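Girklow Evening Guide – Progress Report
21 Dec 2018
By Tsz-kin Ko

Print this page | E-mail this page

Well, the first stretch of the grant is behind us and I'm happy to say we have a visitor guide that people are picking up and carrying around! You'll remember the idea was a free pocket booklet on what to do in Girklow after dinner, for folks who come for the river walk and then find themselves back at the hotel by seven, flipping channels. We printed 1,034 copies of the trial edition and they went out to the ferry office, the bus station and the front desks of 15 hotels and guesthouses. Two of the desks have already asked for a second bundle.

The listings took longer than I told you they would. I had planned on one visit to each place, in the evening, with a notebook. What I hadn't planned on was how many of them keep winter hours that aren't written down anywhere (the tea room on Sterken Street closes when the last table leaves, which on one of my visits was midnight and on the next was a quarter past eight). So I went back, and in a few cases went back again, and the booklet now says "call first" more often than I'd like. I'd still take that over sending a family across town in the rain to a locked door.
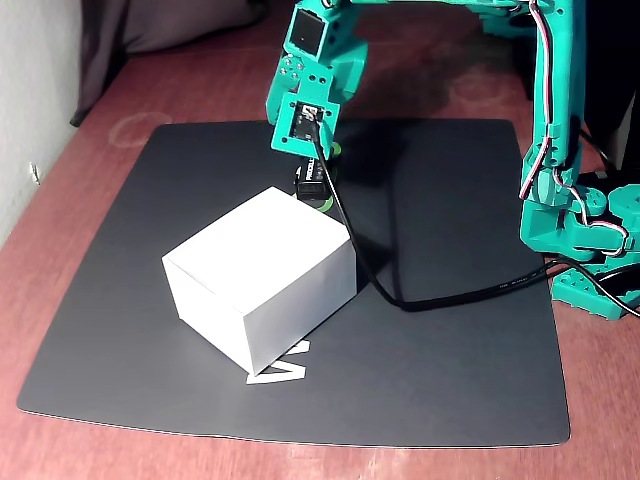 Yu wrote in after trying the trial edition to say the walking times between the ferry and the old market are much too hopeful for anyone with kids or a stroller, and that the hill on the way back ought to be mentioned. Fair point. I walk fast and I'd timed everything myself. All the times in the spring edition will be redone at a slower pace, and the hill gets its own line.

On the food section, I'm pleased. The night market is the thing most visitors ask about and we gave it a full spread, with the fish stalls, the dumpling row and the little bakery that starts selling at ten. I did get the parking wrong. The lot behind the market is residents only after six, and I have apologized to the one couple I know of who got a ticket. There's a correction slip in every copy left at the desks now.

The music listings are thinner. Girklow isn't a late town and I don't want to pretend it is, but there's a folk session upstairs at the Wutel twice a week and a very good choir that rehearses with the doors open in warm weather. I also spent a long evening at the bowling alley, which has been redone and has a quiet bar at the back where you can hear each other talk – put that one down as a nice surprise.
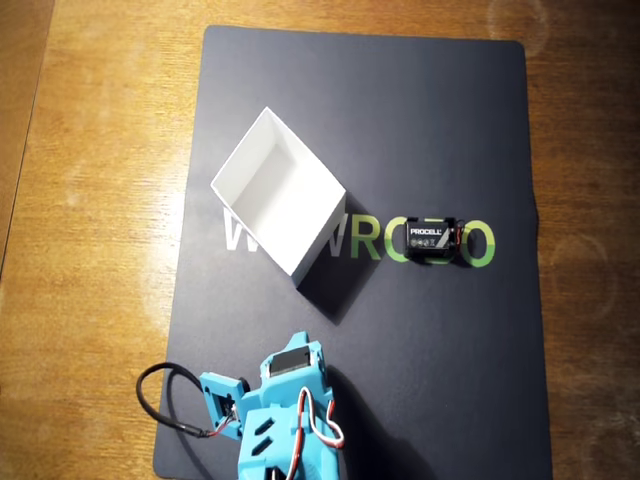 The mat on the wooden table.

Now the money, which I know you're waiting for. Printing came in under the estimate and the maps went over, so the two more or less cancel out. The map redraw was needed when the Sterken footbridge closed and every route on the east side had to be sent around by the road. I held back the translation budget until the text settles down, and would like to carry it into the new year if that's all right with you. The full sheet is coming in a separate e-mail with the receipts.

A few things did slip. The web version isn't up yet. I wanted people to be able to check opening hours on their phones, and for that the hours have to be kept current by somebody, and at the moment that somebody is me on a bicycle. I've talked with 5 of the businesses about sending their own changes in each month and they're all willing, so I'd like to start small with them and see how it goes before we promise anything in print.
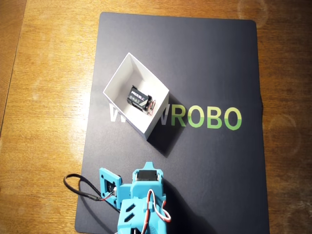 I'd also like to drop the day-trip pages from the spring edition. They're fine, but the ferry timetable changes in March and we'd be printing old times, and the space would be better used for places to sit down indoors when the weather turns. Three of the desks told me that's what guests ask for, right after where to eat. If you feel strongly about keeping the day trips, let me know soon, as I'm booking the printer early in the new year.

I'll be around over the holidays apart from a couple of days, and the phone is on. Next report comes with the spring proofs.

Related items
Girklow Evening Guide: corrections to the trial edition
Sterken footbridge closure: walking routes on the east side
Night market winter hours
Getting to Girklow by ferry and bus

Print this page | E-mail this page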